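October, evening

Living room, continued. Small items off the checkered cloth and into the green tub: toy grapes, the squishy one, cotton swabs in their clear container. The pink figure with the braided tassel is still to be assigned a place.

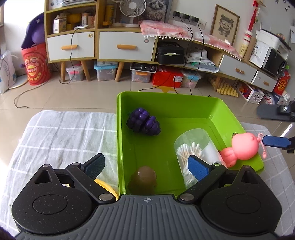 Cabinet wall

Shelf with the fan and the cat picture not started — the papers need sorting first. Kamran wants the Fustmont invoice, number 1558, kept. The three clear bins stay underneath. Printer not moved.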